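Kategorie: Werkstatt & Selbstbau / Förderprojekte

Zuletzt aktualisiert: August

Zwischenbericht an den Förderkreis Castaño: zweiarmiger Tischaufbau »Latach«

Liebe Leute vom Förderkreis,

erst einmal ein herzliches Dankeschön, auch von allen, die abends in der Gemeinschaftswerkstatt Molon mit am Tisch stehen! Der Bericht kommt etwas später als versprochen (die Lieferung der Netzteile hat uns den halben Monat gekostet), dafür gibt es jetzt wirklich etwas zu erzählen.

Von den bewilligten 2000 Euro sind noch 190 übrig, und die möchten wir gern als Reserve für Kabel und Fingerpolster behalten. Beide Arme sitzen fest auf der gemeinsamen Schiene, das Gewackel aus dem Frühjahr ist weg, und die Steuerung, die bei uns intern »Eter« heißt, spricht endlich mit beiden Seiten gleichzeitig. Bis dahin war es ein ziemliches Gefrickel – der linke Arm meldete sich nach jedem Neustart unter der Adresse des rechten, und wir haben zwei lange Abende an der Software gesucht, bevor jemand auf die Idee kam, den Stecker zu tauschen.

Inzwischen üben wir das Greifen mit ganz gewöhnlichen Sachen aus dem Supermarkt. Von den letzten 200 Versuchen mit kleinen Packungen sind 82 auf Anhieb gelungen, was bescheiden klingt, uns aber sehr gefreut hat, denn im Juni lagen wir noch deutlich darunter. Schachteln gehen gut. Mühe machen uns die Folienverpackungen, vor allem wenn sie knittern oder wenn etwas Schmales quer auf einer Tüte liegt.
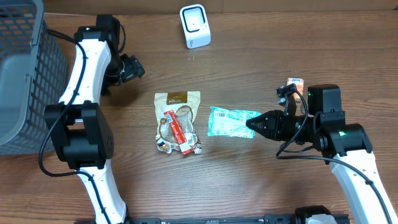

An den gerippten Fingern wollen wir deshalb im nächsten Schritt weiterarbeiten, zunächst mit einer weicheren Auflage, und wenn das nicht reicht, mit einer etwas breiteren Spitze. Auch die Kabelführung an den Armen steht noch auf der Liste, denn die Schlaufen sollen bei weiten Bewegungen nirgends hängen bleiben. Die Zeichnungen legen wir wie vereinbart in den Werkstattordner, sobald die Maße endgültig sind.

Wer vorbeikommen mag, ist ab 18 Uhr immer willkommen, Kaffee steht bereit!

Mit herzlichen Grüßen
die Projektgruppe Latach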